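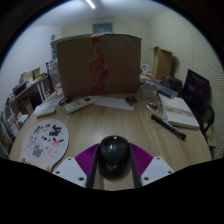

Section 3. Fitting and checking the gripper fingers

This section applies to the hand-held gripper assembled from the Trindberg parts set in the Plinmont shared workshop. Members must complete it before the tool is used to handle any object. The two finger strips stand upright in front of the ribbed pads, and the side plates have screw holes. A computer mouse is a suitable first test object, being smooth and rounded, and should be placed between the fingers with the tool resting low over the table.

3.1 Loosen the screws on both side plates by half a turn. Do not remove them.

3.2 Slide each finger strip into its slot until it meets the stop. The strips should mirror one another when viewed from the handle.

3.3 Tighten the screws by hand, working from the outer corner inwards.

CAUTION: Power drivers must not be used on the side plates. The printed material will split.

3.4 Close the fingers slowly on the test object. Both strips must touch it at the same moment. If one touches first, return to step 3.1.
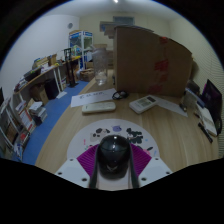

3.5 Open and close the fingers 50 times without a load, then check every screw again. Any screw which has moved is to be replaced with one from the Jõgi packet, part 147.

3.6 Repeat step 3.4 with a remote control or a marker pen. Flat and narrow objects will show a twist in the fingers that a rounded one may hide.

NOTE: The ribbed pads are supplied by Drilasden and are sold in pairs. Pads from different pairs should not be mixed.

3.7 Enter the result in the workshop log, with your initials. Tools that fail step 3.4 or 3.6 are to be handed to Kartini Lumbantobing, who holds the spare strips. The bench may be booked for 60 minutes at a time, and longer bookings are accepted on Thursday only.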